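9th August

The following is a record of the annual family supper at Lillmont, set down at the request of several relatives who could not attend. It also serves as a guide for whoever takes over the planning next year.

Invitations were sent in June. Montri Yensuk handled the replies, and the final list stood at 136 guests, more than the Kaewsai hall had seated for us before. Total spending came to $1,764, with the hall rental as the largest item. Receipts are kept in the green folder and may be viewed on request.

Seating was arranged by branch of the family, as in past years. This caused some difficulty – the Luangrath side now needs 2 rows of its own – and Kanyarat Luangrath has proposed mixed tables. I support the proposal. Younger cousins in particular spoke only with people they already see every week.

The meal was served at the stated hour. Lamai Meesuk prepared the rice and the green papaya salad, and Vy Tiêu was responsible for the grilled fish. The fish ran out early. Next year's order should be larger, and the serving line should open from both ends.

Speeches were limited to 4 minutes each. The limit was not observed.

Guests who bring a dish are asked to put their name on the bottom of the container. Plain metal trays are difficult to tell apart once the food is gone, and a good many are still without owners.
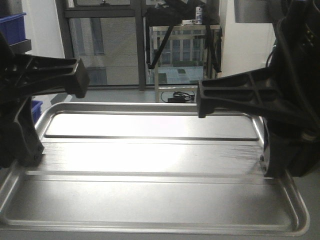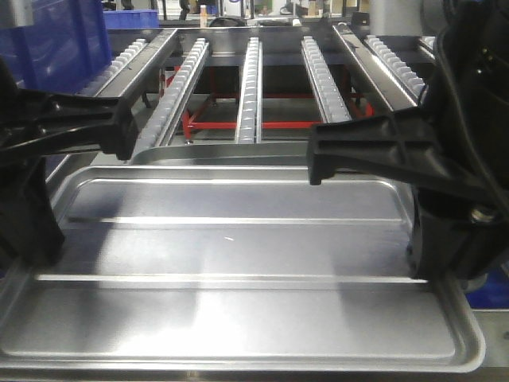

*Silver aluminum trays, rectangular, with two raised ridges along the floor.*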